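Voltage regulator report, Joaquín Aravena, Golladley bench group

Aim: find why our 12 V supply sags under load.

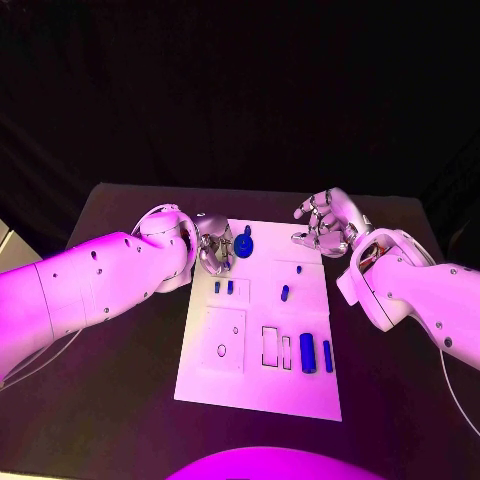 Which part failed first? The smoothing capacitor, ripple was way up at full load.

Swapped it in November. Output steadier, still a bit low.
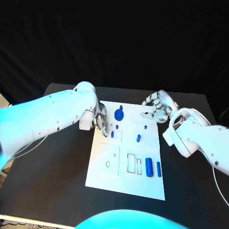
Then we re-soldered 2 joints on the regulator and ran it again, over 29 minutes, no sag.

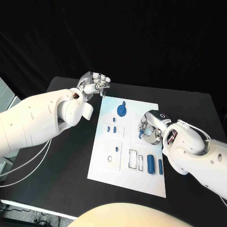
Heat sink next, ours is to small. Colour coding the leads would help too, blue like the parts on the white sheet.
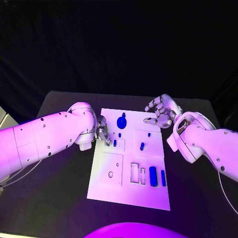

Fig. 4. Board and metal hand, purple light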